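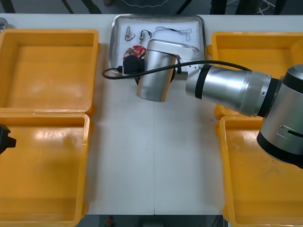

The sorting table, with the bins on both sides and the tray for small parts.

Home | Visits | Workshops | Contact

Open day at Votia: a table for small parts
Reading time: 3 minutes

On Tue 12 October I went with Melati Nugroho to the open day of Votia, a firm which takes apart old household devices and keeps the parts that can be used again. We came by the early bus and were in the first group. The group had 29 visitors, so it was a little difficult to hear in the corridor.

Our guide was Cormac Conneely. He showed us first the store room, where the shelves go up to the ceiling, and after that the room for small parts. This room I liked the most. The table is white and made from two panels, with a thin seam where they join. The big bins stand in pairs at the left and the right, and the metal tray has its place between them.

I had expected many parts on the tray, but they put out only a few things at one time: a red circuit board, short pieces with black wire, and one longer bundle of thin wires. Mr. Conneely explained that a full tray makes people hurry, and then a connector is pulled by its wire.
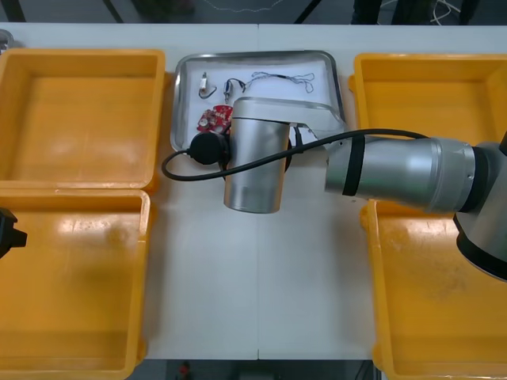
What is done with the wires

Wires are sorted by their ends and not by their length. A wire with a good connector goes to the firm Skusier, which repairs lamps and small fans. A wire with a damaged end is cut and sold by weight. In September they sent 900 pieces to Skusier, which was more than in the whole summer.

The boards need more patience. The one we saw is round, with notches in the edge and a hole near the middle. Melati asked if such a board can be tested in this room. It cannot, the testing is done upstairs and we did not visit it. 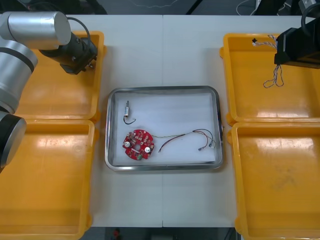 Round board and wire harness on the white liner of the tray.

I asked also about the liner. It is changed every morning, and small screws are easier to find on it than on bare metal.

Larger bundles go into a yellow bin. I looked at one for a long time: a red and a black wire, together with a thin twisted pair in green and yellow, all held by a short white sleeve. The red wire ends in a blue terminal, and the pair has a small white connector at each end. 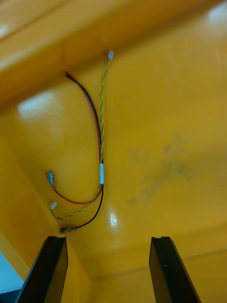 After the tour there was tea and a short talk by Lilla Juhász about how the firm trains new workers. A new person stays at the small parts for 34 days before moving to another table. I found this long, but she said that most of them ask to stay longer.

The next open day will be in spring. Please wear closed shoes, and leave large bags at the entrance.

Contact | Copyright Tirta Oei | Back to top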